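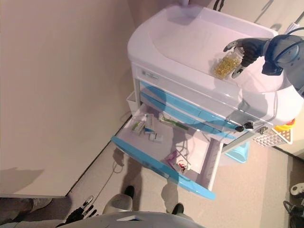 Glass jar of yellow softgels on a medical cart.

Softgel Storage and Handling: Frequently Asked Questions

Ternthorpe Supply Desk
Last updated 2021-06-13

These answers apply to oil-filled softgel capsules (fish oil, vitamin D, vitamin E and similar) kept as bulk stock or in ward containers. They do not apply to hard two-piece capsules, tablets or powders. Where an answer here differs from the product label, follow the label.

General storage

What temperature should softgels be kept at?
Follow the label. Most of the lines we carry are marked for controlled room temperature, 68 to 77 °F. Short periods outside this range during delivery are normally acceptable. Long periods above 86 °F soften the shell and can make capsules stick together.

Can softgels be refrigerated?
Only if the label calls for it. Cold shells become brittle, and moisture condenses on the capsules when the container is opened in a warmer room. If a container has been refrigerated by mistake, leave it closed until it has reached room temperature, then check the contents.

What humidity is suitable?
We hold the main stockroom at 50 percent relative humidity or lower. Gelatin takes up water from damp air and loses it in very dry air. Damp shells turn tacky. Dry shells shrink and may leak at the seam.

Does light matter?
Yes, for many oil fills. Clear glass gives almost no protection. Contents held in clear containers should be kept in a closed cabinet or drawer between uses, away from windows. Amber glass or opaque plastic is preferred for anything stored longer than a week.

Containers

Is glass better than plastic?
Glass does not let oxygen or water vapor through the wall. Most plastics do, slowly. In practice the closure matters more than the wall, and a glass jar with a poor lid performs worse than a plastic bottle with a sound one. Glass is heavier and can break, so use plastic for anything carried between buildings.

Which closure should I order?
A screw cap with a foam or pulp liner is standard. Do not use cork, snap lids or caps with a cracked liner. The Kevent 6 oz jar and the Hamada wide-mouth bottle take different caps even though the openings look alike. Check the part number before ordering spares.

Do I need a desiccant?
Not in most cases. Desiccant packets are useful with tablets and hard capsules, but they can pull too much water from a softgel shell. If the manufacturer ships a packet in the bottle, leave it in place. Do not add one.

How full should a container be?
Fill to just under the shoulder. A large air space exposes the contents to more oxygen. Overfilling presses the capsules against the lid and can deform them. Do not shake or tamp the container to fit more in.

Can I top up a part-used container?
No. Lots must not be mixed. Empty the container, wash it, dry it fully and refill it from a single lot.

Labeling

What must be on the label?
Product name, strength, lot number, expiration date, date of transfer and the initials of the person who made the transfer. Labels go on the body of the container. A label on the cap alone is not accepted, as caps get swapped.

What expiration date applies after transfer?
Use the earlier of these two dates: the one on the original package, or six months from the date of transfer. Bulk packs opened before last October fall under the old rule and should be returned to the desk.

Inspection

My capsules are stuck together. Can they be used?
If they separate with light pressure and the shells are intact, report the lot and hold it for inspection. If any shell tears, discard the container. Do not dust sticky capsules with starch or any other powder.

The color looks darker than usual. Is this a fault?
Natural oils vary between lots. Compare with a retained sample of the same lot before reporting. Darkening within a single lot over time can point to oxidation and should be reported.

There is a strong smell when I open the lid. What should I do?
A slight odor is normal for marine oils. A sharp, paint-like or rancid smell is not. Close the container, mark it HOLD and return it.

How do I clean up a leaking capsule?
Lift out the affected capsules with a gloved hand or a spoon. If oil has spread to other capsules, discard the whole container. Wipe hard surfaces with warm water and dish detergent, then dry them. Oil on a floor is a slip hazard and takes priority.

Ordering and returns

What pack sizes are available?
Bulk softgels are supplied in packs of 132 and 900. The larger pack is issued only to departments with a suitable storage cabinet.

How do I return held stock?
Complete form Mitinent R, place the container in a sealed bag and send both to the Supply Desk. One form is needed per lot. Credit is issued once the inspection result has been entered.

Who handles questions not covered here?
Storage and inspection: Corina Stöckli. Orders, forms and returns: Jytte Bergmann. Please quote the lot number in the subject line.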